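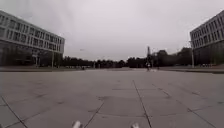 What is a raffle, and where does the money go?

Maybe you have seen a grown-up buy a small paper ticket at a school fair. The ticket has a number on it, and later somebody calls out numbers and gives out prizes. This is called a raffle. In this page we explain how a raffle works and how it can help a charity.

First, what is a charity?

A charity is a group that works to help people, animals or nature. It does not try to make its owners rich. All the money it gets must be used for the help it promised to give. A charity can look after sick people, run a library bus, or clean a river.

This help costs money. The library bus needs fuel and new tires, and the driver must be paid. So a charity has to ask people for money, and this is called fundraising. A raffle is one kind of fundraising.

How does a raffle work?

Let us take the raffle of the Madton Book Bus. The Book Bus brings books to villages which have no library of their own. One time every year it holds a raffle, and the tickets cost one dollar each.

Every ticket has two halves, and the same number is printed on both. You keep one half. The other half goes into a big drum. When you buy a ticket, the seller also writes down your name and a phone number, so that you can be found if you win.

On the day of the draw the drum is turned many times, so the tickets are well mixed. Then a person puts a hand inside, without looking, and takes out one ticket. The person who has the other half wins the first prize. After this the drum is turned again for the second prize, and so on until all the prizes are gone.

Last year Wafula Koech, who drives the Book Bus, turned the drum. "It is heavier than you think," he told us. "My arm was tired before the third prize."

Can I be sure to win?

No. This is very important to understand. In a raffle most people do not win anything.

Last year the Book Bus printed 3,000 tickets and sold 2,431 of them. Only the sold tickets went into the drum. There were 80 prizes. That means 80 tickets won, and 2,351 tickets did not win. If you like sums, take the number of prizes away from the number of sold tickets and see if you get the same answer as we did.

If you have two tickets, your chance is bigger than with one ticket, but it is still small. A lucky number does not help, and a lucky hat also does not help. The drum does not know whose ticket it is. It also does not remember last year, so a person who lost then has no better chance now.

Where does the money go?

The tickets brought in 2,431 dollars. But the Book Bus could not keep all of it. Some things had to be paid first, for example the printing of the tickets and the rent of the hall in Ustance. Together these costs were 500 dollars. The money which was left, 1,931 dollars, went to the bus.

And the prizes? They were gifts. The bakery in Lebrun gave cakes, and a bicycle shop in Turkden gave the first prize, a blue bicycle with a bell. When shops give prizes for free, more of the ticket money can go to the charity.

With the money the Book Bus bought new picture books and repaired the steps at the back door. The old steps were shaking when many children stood on them.

Are there rules?

Yes, and they are not the same in every place. In many places a group must ask for a permission before it sells tickets. Often there is also an age rule, and children may not buy tickets by themselves. The rules are made to protect people, because a raffle is a kind of gambling. Gambling means that you pay money for a chance to win, and you can lose what you paid.

Some grown-ups find it hard to stop gambling, even when they lose a lot. This is a real problem, and there are people whose job is to help with it. If you worry about somebody at home, you can tell a teacher or another adult you trust.

Can I help without a ticket?

Of course. You can help a charity in many ways – you can bake something for a sale, give away books you have finished, or walk a long way and ask your family to pay a little for every mile.

Bart Dekker, who is ten years old, made bookmarks from old birthday cards and sold them at the school door in April. He gave all the money to the Book Bus.

Some words to remember

Charity – a group that uses its money to help others.
Draw – the moment when the winning tickets are picked.
Fundraising – collecting money for a good purpose.
Costs – the money that must be paid to make something happen.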